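Print this page | E-mail this page

Search recipes and how-tos... Go

Fried Spring Rolls at Home: Filling, Rolling and Frying
by Tuấn Bùi
08/02/2021

I love making these! My family called them chả giò, and we ate them all year, though every batch felt like a party because it took the whole table to roll them. You don't need a crowd. One person with a free afternoon and a decent podcast can make a big tray, and most of them can go in the freezer for later.

What you'll need

For the filling: 1,134 grams of ground pork (that's two and a half pounds, and my scale is set to grams so that's what you get), two small carrots, half a yellow onion, a fat handful of dried wood ear mushrooms, two small bundles of mung bean noodles, two eggs, two tablespoons of fish sauce, a teaspoon of sugar, and plenty of black pepper. I mean plenty. Keep grinding past the point where it looks like enough.

For the outside: frozen wheat spring roll wrappers, the thin square kind. Rice paper is the older way and it tastes wonderful, but it sticks and spits and bubbles, and I'd save it for your second or third try. Egg roll wrappers are too thick for this. They'll fry up fine, but you'll have made something else.

Plus one extra egg for sealing, and a neutral oil with a high smoke point. I use peanut oil when there's no allergy in the house and canola when there is.

Thaw the wrappers first

Move the package from the freezer to the fridge the night before. If you forgot (I forget), leave it sealed on the counter until it bends easily in the middle. Don't microwave it! The edges cook and crack and then you're patching every single roll. Once they're soft, peel the sheets apart one by one, stack them again, and cover the stack with a damp towel. Wring the towel out hard before it goes on.

Make the filling

Soak the mushrooms and the noodles in separate bowls of warm water for 30 minutes. The mushrooms will swell up much bigger than you expect, which still makes me happy every time. Trim off any hard knobs where they were attached to the wood, then slice them very thin. Drain the noodles and snip them with kitchen scissors into pieces as long as your thumb.

Grate the carrots on the big holes of a box grater, pile them in a clean towel and squeeze. Do the same with the onion after you've chopped it fine. This squeezing is the step I'd beg you to keep! Water in the filling turns to steam in the fryer, and steam is what splits a wrapper open.

Put everything in your biggest bowl and mix with your hand, fingers spread, until it feels sticky. Now fry a teaspoon of it in a small pan and taste it. If it's flat, add fish sauce. If it tastes fishy and sharp, add a pinch more sugar. My aunt in Barnden adds grated taro too, and if you can find taro, please do, it makes the middle fluffy.

Roll them

1. Set a wrapper in front of you like a diamond, one point toward your belly.
2. Put a heaped tablespoon of filling a little below the middle and press it into a log as long as your finger.
3. Fold the bottom point up over the filling and pull it back toward you to tighten.
4. Fold in the left side, then the right, so it looks like an open envelope.
5. Roll away from you, snug and even, and stop when there's a small triangle left.
6. Brush that triangle with beaten egg and finish the roll.
7. Rest it seam side down on a tray.

The first few will look like pillows. Keep going! After 12 or so your hands work it out by themselves and they start coming out like pencils. Too loose and oil sneaks in; too tight and the filling has nowhere to go when it swells. You want a roll that gives slightly when you pinch it.

Get the stove ready

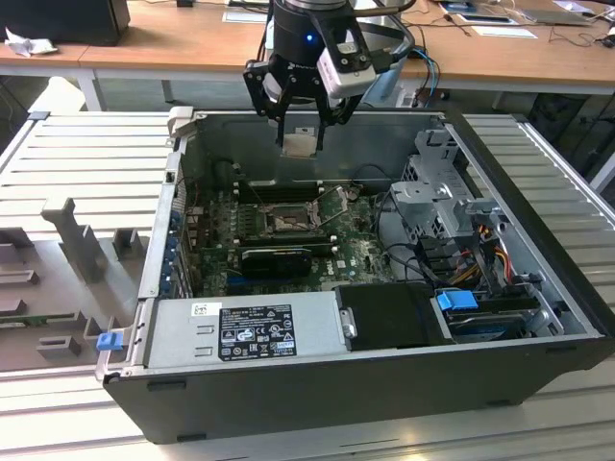
Before any oil gets hot, lay out everything for frying: a wire rack over a sheet pan, long tongs or cooking chopsticks, a thermometer, your tray of rolls, and a pot with high sides. Fill the pot no more than halfway. I like my station set up the way that computer tower is, flat on its side with the open face up, so the motherboard and the empty CPU socket can be reached from straight overhead. Same idea with your rack and your tray: nothing stacked, no lids on, nothing you have to reach around a hot pot to grab. Tongs go on the side of your good hand, and the rack goes right next to the pot so drips land on the pan.

Fry twice

Heat the oil to 325 degrees and lower in a few rolls, seam side down. Leave space between them. Turn them now and then until they're pale gold and firm, usually 12 minutes for a full-size roll in my pot, then move them to the rack. Cut one open to be sure the pork is cooked all the way through (160 degrees in the center if you're using a probe). Let the oil come back up between batches.

When everyone's ready to eat, take the oil to 360 and fry the rolls again for a minute or two, until they're deep golden and you can hear them rattle against the tongs. That rattle is the best sound in my kitchen! Drain them standing on end if you can, leaning against each other like firewood.

Serving and freezing

Wrap each roll in lettuce with mint and cilantro and dunk it in nước chấm: fish sauce, lime juice, sugar, warm water, chopped garlic and as much chili as you can stand.

To freeze, do the first fry only, cool the rolls completely, freeze them on a tray without touching, and then bag them. They go into 350-degree oil straight from the freezer. Give them a few extra minutes, and check that the middle of one is steaming hot before you pull the rest.

Any filling left over makes great little patties for breakfast.

Print this page | E-mail this page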